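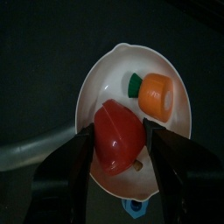
Burkeo is a shared workshop on the first floor of an old print works, and I went there in December to see an arm that four of the members have been putting together since the spring. I had read their build notes and wanted to know how the thing behaved on a bench, with people leaning on the other end of it. The job they have set it is clearing toy food off a plate. They use the sort of play set you would find in a nursery, with a carrot half that has a green ribbed top and a shiny red piece with a seam across it, served up on a white oval plate with a little tab at each end. The two black fingers come in on either side of the piece, placed to close on it. The shiny surfaces are part of the difficulty, I was told, as the highlights shift about when the arm moves.

The entrance is round the back, up an outside stair, and the bell does not work. You ring the number taped to the door. Itsuki Sugiyama let me in and showed me round. He did most of the mechanical work on the arm and used to repair sewing machines, and I think it shows in how neatly the cables are tied.

The workshop is one long room with a smaller one off it for anything that makes dust. Membership includes the lathe, the laser cutter after an induction, and a shelf. The arm lives at the far end, bolted to a bench the group made from two old doors screwed face to face. Their first bench was lighter and shook whenever the arm stopped quickly, which put the fingers off by enough to miss.

They call the arm Ogura. The joints are hobby servos on the wrist and geared motors lower down. The motors came from Gasora, a small supplier that several of the members use, and the first set had to go back with a worn gear in one of them. The links are printed and have been through a good many versions. Itsuki keeps the old ones in a crate under the bench and got several out to show me. The early elbow is thick and heavy and the current one is a good deal thinner, with ribs where it used to crack.

The fingers took longest. The first pair were flat and the round pieces squirted out of them. The group tried rubber bands, then bicycle inner tube, then a softer printed material, which is what they have now. The camera is on the wrist, so it sees what the fingers see and very little else. Itsuki said he would put it there again, but the cable has to go round three joints and has been replaced twice.

The software is called Flondia and was written by two of the other members, neither of whom was in. As I understood it, one person moves the arm by hand through a second, smaller arm, the computer records the movements along with the camera picture, and a model is trained on the recordings. They had 227 recordings of the plate task when I visited and were aiming for 300. A fair number of the early ones were thrown out after someone noticed the clock on the camera was running behind the clock on the motors.

I had a go on the small arm. It is harder than it looks. There is a short delay, and you find yourself pushing too far and then pulling back. On my third try I got hold of a piece and put it in the bowl — the two before that I knocked over the side of the plate. Itsuki deleted all three, which was fair.

Then he let it run by itself. It did well when the pieces were spaced out and badly when they touched. Once it closed on nothing, lifted, and carried nothing across to the bowl with great care. The movement is slow and a bit jerky near the end of its reach, where the shoulder motor is working hardest. They plan to add a spring there.

On cost, they have a spreadsheet pinned up by the kettle with everything in it including postage. The motors are well over half. If you are thinking of one yourself, Itsuki's advice was to buy the power supply first and buy a bigger one than you think you need.

Visitors can come on open evenings from seven. Wear a jumper, the heating goes off at six.

Reading time: 4 minutes

Comments

pellow_k
What are they using for the finger material? I have tried two and both went hard after a month or so.

Marsh End Tinkerer
We had the same clock trouble on ours. Wasted most of a summer's recordings. Worth checking before you do anything else.

dorrit77
Is there parking?

pellow_k
On the street after six, if it's the print works I'm thinking of.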